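My aunt left me her apartment in Zilladton and 292 cookbooks, and I only wanted one of them. The dumpling one, obviously - the one with the soy sauce thumbprint on page 30.

So there I was on a Monday in September, sitting on her kitchen floor, when Zixuan Yuan from downstairs walked in without knocking and said, "She owed me a soup pot."

"Which one?"

"The good one."

Well, there were a lot of pots! I made tea instead, and we went through the books together. Stuff kept falling out of them (bus tickets, a pressed fern, a letter from a man called Tang who was very sorry about a boat).

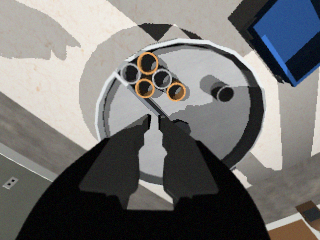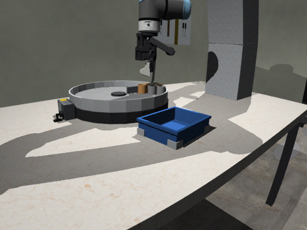
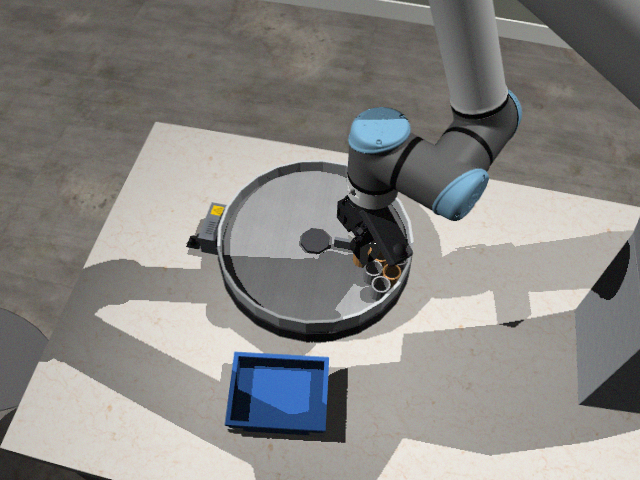
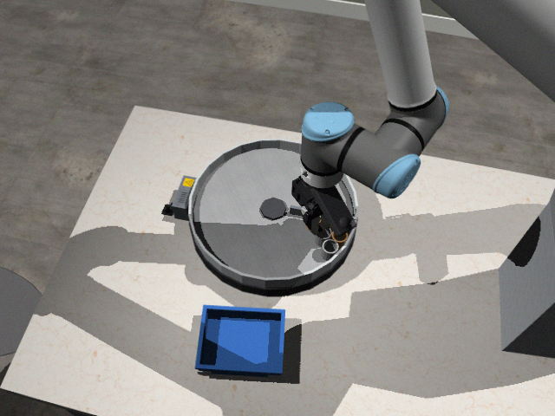

*The round gray tray on the pale tabletop.*

"Who's Tang?" I asked.

Zixuan Yuan read the letter twice and folded it up small. "He sold her a boat. It sank. Then he asked her to marry him."

"And what did she say?"

"She asked for her 600 dollars back."

I laughed so hard I had to put my cup down. All those Sunday dinners, and she never once brought up a boat! We found the dumpling book a little before dark, under the sink of all places, with a second letter tucked in at page 30. Same handwriting. I slid it across the floor to Zixuan Yuan, and she wouldn't open it until I'd gone and found her the pot.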